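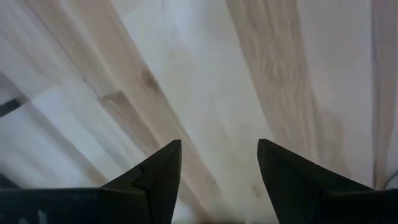
호건 무용단, 새 장편 '아소프' 16일 초연… 의자는 끝까지 나오지 않는다

안무가 타이그 시핸이 이끄는 호건 무용단이 2019년 3월 16일 리루라 극장에서 신작 '아소프(Asov)'를 처음 올린다. 무용수 다섯 명이 쉬는 시간 없이 59분을 버티는 작품이다. 원래는 60분짜리였다. 극장 규정상 60분 이상 공연에는 중간 휴식을 넣어야 한다는 사실이 지난 12월에야 확인됐고, 안무가는 1분을 잘라냈다. 잘려 나간 1분이 어느 대목인지에 대해서는 무용수마다 말이 다르다.

시핸은 객석에서 제법 호불호가 갈리는 이름이다. 전작 '프룬도(Prundo)'에서는 무용수들이 첫 23분 동안 바닥에 누워 있었다. 어느 평론가는 "중력에 대한 정직한 항복"이라고 썼고, 같은 날 공연을 본 다른 평론가는 난방이 잘 되더라고만 썼다. 그래도 '프룬도'는 지방 순회까지 합쳐 관객 2,892명을 모았다. 현대무용단 살림으로는 잔치를 벌일 만한 숫자였고, 무용단은 그 돈으로 연습실 지붕을 고쳤다.

이번에는 처음부터 서 있다. 막이 오르면 무용수 다섯이 무대 뒤편에 한 줄로 서서 앞으로 걸어 나온다. 걷는 데 8분이 걸린다. 무대 깊이가 그렇게 깊은 극장은 아니다. 이후 대열이 흩어지면서 둘씩, 셋씩 짝을 바꾸는 장면이 이어지고, 후반부에는 제법 빠른 군무도 나온다. 전작을 보고 마음의 준비를 단단히 한 관객이라면 이 대목에서 오히려 당황할 수 있다.

제목의 뜻은 공개되지 않았다. 보도자료에는 "어떤 장소의 이름이자 어떤 자세의 이름"이라고 적혀 있다. 제작발표회에서 그 장소가 어디냐는 질문이 나오자 시핸은 잠시 생각하더니 "가 보면 압니다"라고 답했다. 자세 쪽을 물은 기자에게는 직접 시범을 보였는데, 기자가 보기에는 사람이 의자에 앉으려다 마음을 바꾼 모습에 가까웠다. 안무 노트에도 의자라는 단어가 여러 번 등장한다. 하지만 무대에 의자는 없다. 초기 연습에서는 썼다가 뺐다고 한다.

음악은 케빈 키오가 맡았다. 시핸과는 세 번째 작업이다. 키오는 첼로와 하모늄, 그리고 본인이 '거의 안 들리는 타악기'라고 부르는 것으로 곡을 썼다. 공개 리허설에서 확인한 바로는 정말 거의 안 들린다. 타악 연주자는 공연 내내 무대 왼쪽에 앉아 있고 표정이 몹시 진지하다. 키오는 "안무가가 음악을 먼저 달라고 해서 줬더니 음악 없이 연습을 시작하더라"며 "초연 날에는 틀어 주겠다고 약속을 받았다"고 말했다. 옆에 있던 시핸은 고개를 끄덕였으나 말을 보태지는 않았다.

두 사람의 작업 방식은 원래 그런 편이다. '프룬도' 때는 안무가 먼저 끝나고 곡이 나중에 붙었는데, 길이가 4분 모자라 마지막 장면은 무음으로 갔다. 그 장면이 가장 좋은 평을 받았다. 키오는 이 이야기를 하면서 웃었고, 조금 오래 웃었다.

출연진 가운데 셋은 전작에도 나왔던 무용수이고 둘은 이번에 새로 들어왔다. 오디션은 하루 만에 끝났다. 참가자들은 음악 없이 방 한쪽에서 반대쪽까지 걸어 보라는 주문을 받았고, 준비해 온 독무를 보여 줄 기회는 없었다. 합격한 무용수 한 사람은 "발레를 십칠 년 했는데 걷는 걸로 뽑혔다"고 했다. 부모님께는 아직 자세히 설명하지 않았다고 한다.

의상은 회색 계열의 셔츠와 바지로 통일했다. 무용단은 이를 "일상과 의식 사이의 옷"이라고 소개한다. 조명은 단순하다. 걷는 장면에서는 한 번도 바뀌지 않다가 군무가 시작될 때 밝아지고, 끝날 무렵 천천히 꺼진다. 꺼지는 속도가 워낙 느려 공개 리허설 때는 박수가 세 번 잘못 나왔다. 시핸은 마지막 박수가 맞는 박수였는지도 확실치 않다고 했다.

초연이 열리는 리루라 극장은 거의 400석 규모의 중극장으로, 지난해 객석 의자를 교체한 뒤 무용 공연을 받는 것은 이번이 처음이다. 새 의자는 일어설 때 소리가 나지 않는다. 극장 측은 이 점을 홍보물 첫머리에 올렸다. 중간에 나가는 관객을 염두에 둔 문구냐고 묻자 담당자는 모든 장르에 해당하는 설명이라고 했다.

공연은 초연 이후 닷새 동안 이어진다. 시작 시각은 매일 오후 여덟 시이고, 시작 후에는 입장할 수 없다. 다만 첫 8분의 걷는 장면 동안은 뒷문으로 조용히 들여보내 주기로 극장과 무용단이 합의했다. 합의 과정에서 안무가가 반대했다는 이야기가 있으나 본인은 "늦게 오는 사람도 걷는 사람"이라고만 했다.

둘째 날 공연 뒤에는 시핸과 키오가 함께 나오는 관객과의 대화가 마련된다. 진행 시간은 30분으로 잡혀 있다. 전작 때 같은 행사는 첫 질문에 대한 답변이 끝나기 전에 시간이 다 됐다. 이번에는 질문지를 미리 받아 사회자가 골라 읽는다. 질문지는 로비 매표소 옆 상자에 넣으면 되며, 제목의 뜻을 묻는 질문은 받지 않는다고 한다.

예매는 극장 창구와 전화로 할 수 있다. 앞 두 줄은 바닥에서 먼지가 올라올 수 있어 할인된 값에 판다.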